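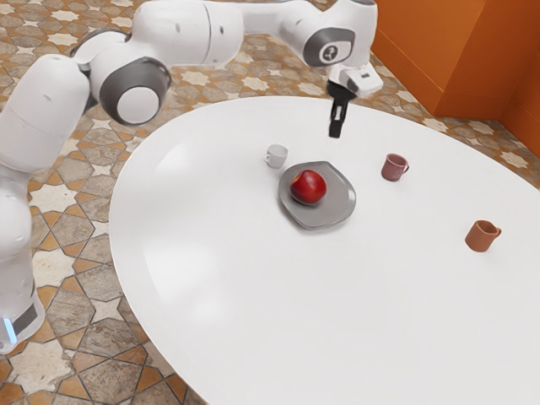
Workshop notebook / Rental fleet / Pre-season

November 2018

Finally got a proper start on the rental skis this morning, a good week later than I wanted, but the boots took longer than anyone guessed (buckles, always buckles) and there was no sense having skis ready with nothing to put in them. The kettle is on the bench by the vise again and I'd ask whoever uses it last to fill it, because I came in to an empty one and a cold shop and that's a hard way to begin.

For anyone picking this up from the middle: the whole rental fleet is being base-cleaned, edged, waxed and tagged before the hill opens, and the bindings get checked against the boots as each rack is finished. We have 305 pairs on the sheet. I walked the racks twice and came up short both times, then found the missing ones behind the snowshoe bin at the Lunodberg hut, where they'd been left after the school groups in February. They'd been put away without storage wax and the bases are as dry as toast. They've had one hot wax and drunk it all up, so they'll need another, and I've put them on the low rack with orange tape so they don't get mixed in.

The order I settled on, after trying it two other ways, is to do kids' skis first. They're short, they go through quickly, and the free kids' package with a parent rental means they all go out the door on the very first weekend. Last year we left them to the end and we were still scraping wax at the counter with a lineup out to the parking lot. I don't want to live through that again, and I don't imagine anyone else does either.

Wax. We're using up the all-temperature blocks from last season before opening the new carton. Iron setting: I had it at mark 7 on the old iron and it was smoking, so I backed it off until the smoke quit and that's been lovely since, nice even flow, no scorching. The new iron is a different animal altogether and the marks don't match, so please don't copy the number across! Go by the smoke, and keep it moving.

Edges are in better shape than I expected. Most only wanted a light pass with the diamond stone to take the burrs off, and I'm leaving the file alone on anything that's been tuned two years running. There isn't a lot of metal left on some of these and they have to last us until the budget is kinder. Tips and tails detuned on all the beginner skis, same as always. The race club has asked for theirs to be left sharp the full length and I've marked their rack.

Spent most of the hour before lunch on the phone about the bindings order. The Cladport people have the heel pieces but not the brakes, and they won't split the shipment, so we wait. The quote is for 2972 dollars before tax, a bit over what I'd pencilled in, though it includes the spare screws this time. I've put the paper copy in the blue binder. The Desjardins card is the one to use when they call back, and the limit on it is fine for this.

I should write down the bit about the bench heaters too while I remember. Running both of them with the wax iron trips the breaker. One heater and the iron is all right, and one heater plus the kettle is all right, but all of it together and the lights go out and you stand there holding a hot iron in the dark. The small heater draws up to 900 watts by its label, so if you want company for the iron, use that one. It's by the window.
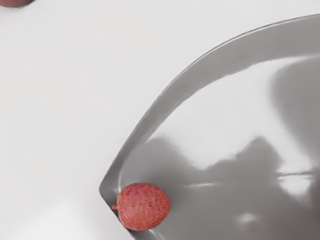

Afternoon: bindings and boots

Moved over to the binding bench after soup. I'd forgotten how much I like this part, it's slow and fussy and the radio works on that side of the building. Every binding gets opened and closed, wiped out (so much grit in the toes, I think the parking lot gravel is to blame), and the forward pressure looked at with a boot from the matching size. Then it goes on the tester, and the reading gets written on the tag and in the book, both places please. If it's out, it gets adjusted and tested again, and if it's out a second time it goes on the red hook and doesn't get argued with.

A few are on the red hook so far, nearly all from the same older batch of adult medium lengths. The toe height screws have gone stiff. I'm inclined to pull the whole batch off the floor until the parts come and let people rent up or down a size, but I'd like another opinion before I do, so have a look when you're in and leave a note under this one.

Boots that came back from drying last spring with their liners in the wrong shells: still finding them. Check left and right as well, I had a pair this afternoon with two left liners and I sat there far too long wondering why it felt strange.

The sticker printer is out of labels. The old Enel roll that's been sitting in the drawer fits, more or less, if you trim the core. It's only good for indoor tags though, the ink lifts the minute it meets snow, so nothing on the skis themselves until the right ones arrive.

Poles: not started. Baskets are in the ice cream tub under the bench. Helmets: wiped down, sorted by size, pads all out for a wash. I hung the pads on the line by the furnace, don't take them down damp.

Tomorrow, if the roads are decent, I'd like to finish the kids' racks and get the second coat on the orange tape skis. Bring slippers, the floor is freezing.

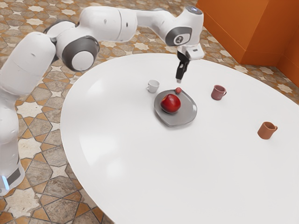 Do the skis need to be scraped right after waxing, or can they sit overnight?

Overnight is fine, and for the dry ones I'd say it's better. Let them come to room temperature at the very least. Leave the wax on, stand them base to base in the rack with a strap, and scrape in the morning. Just don't let them go out to the counter unscraped, and sweep up after, it gets tracked everywhere and the stairs turn into a rink.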